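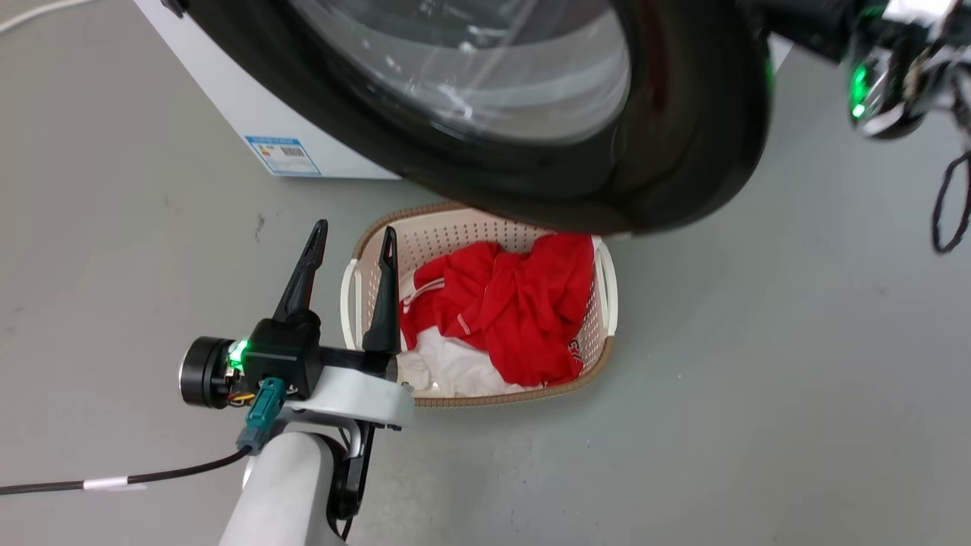 *Slide 2: basket under the door, red on top, white underneath*

Start with the basket. Handles at both ends, so one person can pull it close before unloading.

- Mixed colors: ask the room who sorts first. Wait for hands.
- Red and white are the pair people worry about. Lacey Mellor's survey at Holroyd: 261 of 298 households keep them apart.
- Check pockets and turn sportswear inside out — say this slowly.

Hand over to Tia for the drying section. Questions go after her part.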